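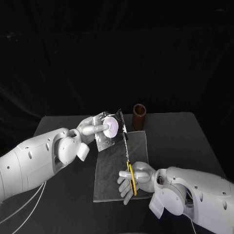

Je reviens sur le papier de l'équipe de Rozália Jireš, que trois lecteurs m'ont envoyé depuis août en me demandant si j'allais enfin changer d'avis sur la manipulation à deux bras. Je l'ai lu deux fois, annexes comprises. Je n'ai pas changé d'avis, ou pas beaucoup.

Rappel pour ceux qui n'ont pas suivi. La méthode, baptisée Koller, apprend des tâches bimanuelles à partir de démonstrations téléopérées : 816 pour l'ensemble des tâches, dont 300 pour l'ouverture d'un sachet plastique aux ciseaux. L'idée neuve tient dans le découpage du geste. Au lieu d'une seule politique qui pilote les deux bras de bout en bout, il y en a une pour la main qui tient et une autre pour la main qui coupe, et un petit module décide laquelle attend l'autre. Sur le papier c'est élégant. Le film souple est un cauchemar à modéliser, il se froisse, il renvoie la lumière n'importe comment, et je comprends qu'on préfère le faire tendre par une main et ne demander à l'autre que d'amener les lames au bord.

Mon problème commence au tableau des résultats. Qu'est-ce qu'un essai réussi ? Il faut aller jusqu'à l'annexe C pour apprendre que le sachet compte comme ouvert dès que les lames ont entamé le plastique. Entamé ! Que le contenu sorte ou non n'entre pas dans le calcul. Quiconque s'est battu avec un emballage sait que la première entaille est la partie facile.
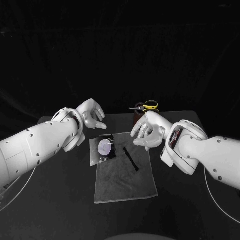
Deuxième point, les positions de départ. Une serviette grise bien à plat, le sachet en haut à gauche, les ciseaux au fond à droite, un rideau noir derrière. Les auteurs parlent de « configurations variées » et j'en ai trouvé 7 dans le texte, qui diffèrent surtout par l'orientation du sachet. Les ciseaux restent du même côté dans toutes. Je ne dis pas que la politique a appris l'endroit par cœur, je dis qu'avec ce protocole on n'a aucun moyen de le savoir. Raimo Rantala avait fait la même remarque sur les travaux précédents du labo d'Undville, et on lui avait répondu que ce serait traité dans la suite. La suite, c'est ce papier.

J'ai écrit à Ľubomír Hudec, le deuxième auteur, qui a eu la gentillesse de répondre vite. Selon lui, déplacer les ciseaux à gauche demanderait de refaire une partie des démonstrations, les rôles des deux mains étant fixés à l'entraînement. Fort bien, mais alors le module de coordination, présenté comme la contribution principale, ne choisit pas qui fait quoi. Il gère un feu rouge entre deux gestes déjà attribués. C'est utile, et ça méritait un titre plus modeste.

Il y a quand même une chose que je trouve solide. La comparaison avec la politique unique est faite à quantité de données égale, sur 3396 essais toutes tâches confondues, et l'écart se voit surtout quand la prise du sachet est mauvaise au départ. Attendre que l'autre main ait fini de se replacer, ça aide. J'y crois, même avec leur critère de réussite trop généreux.

Czesław Cieślak m'a dit vouloir reproduire l'expérience à Flurkberg avec d'autres sachets et un critère plus sévère, contenu sorti et posé. S'il le fait, je publierai ses chiffres ici, y compris s'ils me donnent tort. En attendant, évitez de m'envoyer la vidéo de démonstration, je l'ai déjà reçue.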